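Clastari Street Community Kitchen
Minutes of the January Members' Meeting

Held in the dining room, starting at 7 in the evening. The meeting opened a few minutes late so that people could finish their soup, which was leek and potato and was much admired. Thirteen members were present. Apologies were received from the Saturday bakers, who had a large order to get out, and from two members with colds who very kindly stayed home with them.

The chair for the evening welcomed everyone, and in particular the three new members who joined over the holidays. It was explained, for their sake, that we take turns at the chair and the minutes, that questions can be asked at any point, and that the meeting has been known to wander. The chair promised to try to get us all out by nine.

1. Minutes of the last meeting

These were read and accepted with one correction. The secretary had written that the freezer was to be "replaced" when what was agreed was that it be "defrosted." The member who looks after the freezer was grateful to have this put right, having had two phone calls about it, one of them from somebody hoping to buy the old one.

2. Matters carried over

The freezer has been defrosted. It took an afternoon and every towel we own. A good quantity of unlabeled stock was found at the bottom and has been thrown out, with some regret in the case of what may have been plum sauce. Members are asked once more to put a name and a month on everything that goes in. A marker is tied to the freezer handle for the purpose, and it would be lovely if it could stay there.

The back door still sticks. A member planed the bottom edge in the fall and that helped until the rain came, so it will be looked at again when the weather is drier. In the meantime the trick is to lift the handle as you push.

The thank-you card for the Dlamini farm stand was signed by everyone present and will go in the mail tomorrow. They gave us squash all through the fall and would take nothing for it except a few jars of soup, and several members spoke with real feeling about how much that had meant. It was suggested that we invite them to the spring supper as our guests, and this was agreed at once without anyone feeling a vote was needed.

3. Money

The balance stands at $528 after the gas bill. This is lower than we would like going into the new year, though it is a good deal better than last January, when we were waiting on two hall rentals and had to put off buying flour. The cookie boxes in December sold out, and the member who keeps the books thanked all the people who stood folding cardboard late into the evening.

There was a long and friendly discussion of whether to raise the price of the Wednesday lunch. It is $5 at present and has been since we opened. Those in favor of a raise pointed to the cost of eggs and oil. Those against said that a number of our regulars count it out in coins, and that the one price everybody knows by heart is part of why they come. Somebody wondered about a jar on the counter for people who would like to put in a little extra. This was liked on all sides. It was agreed to leave the price alone and try the jar until the spring supper, with a plain label and no suggested amount.

4. The kitchen work

Members who have been in recently will have seen that the work is nearly done. The plumbing was finished before the holidays, and the second sink now drains properly for the first time in anyone's memory. The stone for the counters came from the Stumavero yard, who let us have offcuts at a price we could manage, and the fitters were patient with us when we changed our minds about which side the bread station should go. 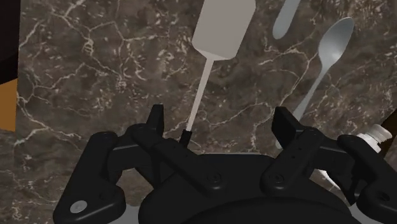 What remains is mostly storage. The tall shelves are up, but the lower ones need brackets, and there is still the matter of where the big stockpots will live. The member leading on this had drawn a plan, which was passed around and written on by several people, not always in agreement. In the end it was settled that the stockpots go on the bottom shelf nearest the stove, so that no one has to lift them down from a height, and that the baking trays be stood on end beside the oven with a wooden divider between the large and the small.

A reminder was given about looking after the new surfaces. Lemon juice, vinegar and wine should be wiped up straight away. Hot pans go on a trivet, please, even for a moment. The spray under the second sink is for the stove only and should not be used on the counters. For the counters, warm water and a little dish soap is all that is wanted, followed by a dry cloth. One of the new members asked whether it was all right to roll out dough straight on the stone, and was told yes, and that it is a great pleasure.

It was asked whether we might have hooks for aprons. We might, and a member has some at home.

5. Shared tools and labeling

This item had been asked for by the Wednesday lunch group, who find that things go missing between one week and the next. They stressed that they were not accusing anybody. The good bread knife was gone for most of the fall and then came back, clean and sharpened, so whoever had it is thanked for the sharpening.

After some back and forth it was agreed that each group will have its own drawer, that the drawers will be labeled, and that anything in the top drawer by the stove belongs to everyone. Borrowing from another group's drawer is fine so long as the thing is washed and put back the same day. The lunch group offered to do the labels, one of their number having very nice handwriting.

A member had priced a second food processor from Tuvell, as the one we have is starting to smell warm when it is asked to do carrots. The general feeling was that we should wait until the spring supper has been paid for, and grate the carrots by hand if need be. A member who was raised on a dairy farm said that grating carrots was good for the character, and was promptly put down for the next coleslaw.

6. Cooking classes

The beginners' class ran all through the fall and finished with a supper cooked by the students, which those who attended described as one of the nicest evenings we have had. There were dumplings. Several students have asked for a second course, and two of them are among our new members tonight, so we must be doing something right.

It was agreed to offer another beginners' course starting in March and a short follow-on course on soups and breads, with 7 places in each so that everyone gets a turn at the stove. The fee will stay as it was. Two free places will be held back in each course for anyone who would find the fee hard, and the sign-up sheet will have a box to check so that nobody has to ask out loud.

There was talk of a children's class during the school break. Everyone was warm to the idea, but it will need two adults with up-to-date background checks and somebody willing to plan it. The item was left open, and anyone interested should put their name on the sheet by the coat rack.

7. Spring supper

Early thoughts only at this stage. The menu last year was felt to have been a little ambitious, particularly the part where everything had to be hot at once. A cold starter was proposed, then one large dish that can sit happily in the oven, with salad and good bread, and rhubarb for dessert if the rhubarb is ready. A vegetarian version of the main dish will be made in the same quantity as the other, as last year it ran out before the back tables were served and there was some disappointment.

The question of music came up. Last year's fiddle player would be glad to come again in return for supper. Agreed with pleasure. Tables to be borrowed from the church as usual, and returned the next morning this time.

8. Any other business

The compost bin is full and the lid will not shut. Two members will take it to the community garden in the pickup and bring back the empty one.

A glove has been left on the windowsill since before the holidays. It is green, for the left hand.

One of our longest-standing lunch guests has moved in with family out of state and sent a letter, which was read aloud. It thanked everyone for the company and asked for the recipe for the barley soup. The recipe is not written down anywhere, so the soup makers will cook a pot together next week, with somebody standing by to weigh things as they go in. A copy will be kept in the recipe binder as well.

A member asked that we try to keep the side path clear of bicycles on delivery mornings. Noted, and a sign will go up.

Things to be done before next time

Card to the farm stand, and the supper invitation with it: the secretary.
Jar for the counter: the bookkeeper.
Brackets, tray divider and apron hooks: the storage group.
Drawer labels: Wednesday lunch group.
Notice for the March classes: last fall's teachers.
Barley soup recipe: the soup makers.
Compost: the two members with the pickup.
Asking the fiddle player and the church: tonight's chair.

The next meeting will be in February, same time, and the soup will be split pea. The meeting closed at twenty past nine, and those who could stay helped with the dishes.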